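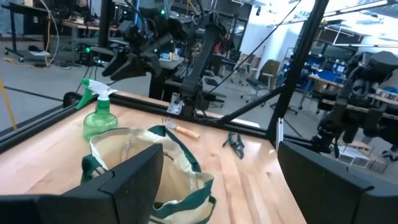

4.2 Time between damage and repair

Diaries first, then the interviews. Of the 3435 entries in the Hustance diary set, 1033 name a garment or household textile that somebody in the home meant to fix. The rest are tools, crockery, toys, garden things and so on, and are left for Section 5. We coded each textile entry for type of damage, where the item was kept while waiting, and what became of it in the end. Coding rules as in Section 3, no changes except that "put away" and "put aside" were merged. Coders could not tell them apart, and niether could we.

The wait is long. In the Eratier households the median was 28 days from first mention to a needle being picked up, and a good many items never got that far. Barov households were quicker but also threw out more. We don't think these two facts are separate. A home that decides fast decides both ways fast.

Where the item waits seems to matter more than how bad the damage is. Things left in a drawer dropped out of the diaries – no second mention at all. Things kept in a bag or basket out in a room people use came back again and again, often with a complaint ("still there", "moved it again to lay the table"), and those were the ones that got mended. Same pattern in Feyisa, where homes are smaller and there is less drawer space to begin with.

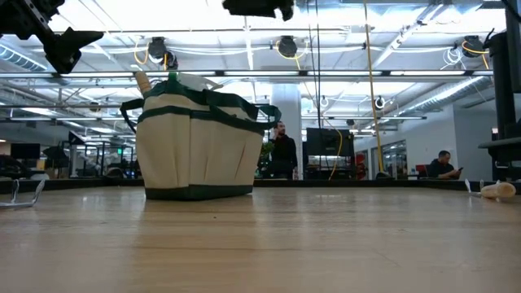 Size of the container did not help. Bigger bags filled up with unrelated stuff and the mending sank to the bottom. Several diarists wrote about turning out a whole bag to find one shirt, then putting everything back in, shirt included. We had expected a dedicated mending box to do well. Mixed result: fine where one person did all the repairs, poor where the work was shared, since the others forgot what the box was for.

Socks need a word of their own. They are the most common single item in all three towns and the least likely to be repaired. Damage is at the heel or toe in nearly every entry. Diarists gave cost as the reason, or said darning was uncomfortable in a shoe. Hand knitted pairs were the exception and were kept for years, sometimes with the hole, unworn. Machine knit socks with a fine gauge were called "too small to see" by older diarists, who could darn but no longer liked to. One October entry from Barov just reads "sock, again". We coded it as waiting.

Knit structure is discussed in the interviews too, mostly by people who had learned darning at school and remebered being told to follow the columns of stitches, see Figure 3.

Figure 3. Fine, even stockinette knit on a red sock, with faint vertical ribs and creases on the right half.

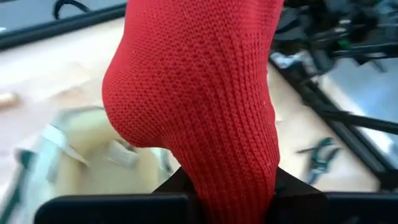

4.3 Who does the mending

Shared homes first. Where two or more adults kept the diary, the person who noticed the damage was usually not the one who fixed it. Entries by the first person stop once the item has been handed over, so the wait looks shorter than it was. We corrected for this where both diaries survived.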